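About Us

Home / About / Courses / Enrol / Contact

Plasurthorpe Community Sewing and Alterations School

Started in a shopfront with two borrowed machines and a wobbly ironing board. Still got the ironing board.

We teach people to sew. Grown-ups mostly, teenagers in the school holidays. Hems, zips, taking in, letting out, curtains, school uniforms, the lot. If you can thread a needle you're ahead of half the people who walk in. If you can't, come anyway.

Who we are

Fiachra Tully runs the place. Tailor by trade, did suits and bridal alterations for years, got sick of the bridal. Teaches the Beginner and Trouser courses and does the books badly. Four other tutors, all part time, all sew for a living somewhere else in town.

Where we are

Upstairs, above the old Kälin haberdashery on the main street. Entrance is round the side, green door, buzzer sticks so give it a proper push. Moved here in August from the shopfront. Better light, more power points, no more tripping over the extension cord. There's a goods lift if stairs are a problem, ring ahead and we'll come down and meet you.

What we teach

Beginner. Eight weeks, one evening a week. Cushion cover, tote bag, then a simple skirt or pyjama pants, your pick.

Trousers. For people who've done Beginner or can already sew a straight line. You'll make one pair that fits. Then you will be annoyed at every pair you ever bought.

Mending Night. Drop in, no booking. Bring the thing with the hole in it. Gold coin for thread.

Curtains and Blinds. Weekend course, lots of measuring. Bring your window measurements in millimetres PLEASE, not "about as wide as the couch".

Holiday Program. Ages 12 to 17. Fills up fast, get on the list.

Fees

Beginner is $300, includes pattern and use of a machine. Trousers is the same but you bring your own fabric. Curtains is more and depends on what you're making, email us. Concession rates on everything, just ask, we don't need to see your paperwork twice.

Machines

Most of ours are Weltars, older mechanical ones. Heavy, ugly, hard to kill. One Drelum overlocker that everybody fights over, second one on the way. You're welcome to bring your own machine but check the plug and the pedal before you leave home. Servicing we do not do, sorry, we get asked alot.
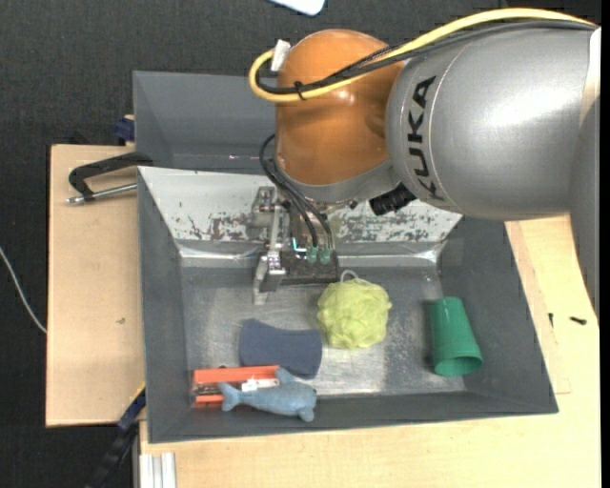 Fabric library

Shelves along the back wall. Donated offcuts, remnants, the odd whole bolt. Enrolled students can take up to a metre per class for practice. We need cotton and linen more than anything. No more polar fleece for now thanks, we have a mountain of it. Drop-offs during opening hours only, don't leave bags at the green door, they get rained on.

Uniform swap

Runs every January before school goes back. Last one moved 735 items, mostly polo shirts and those grey shorts. Hems done on the spot while you wait if the queue behaves.

Opening hours

Evenings during term, mornings by arrangment. Closed public holidays. Check the noticeboard by the buzzer for changes.

Getting in touch

Email is best. Phone goes to Fiachra, who is usually pinning something and will call you back after class.

Page last updated 25 September 2022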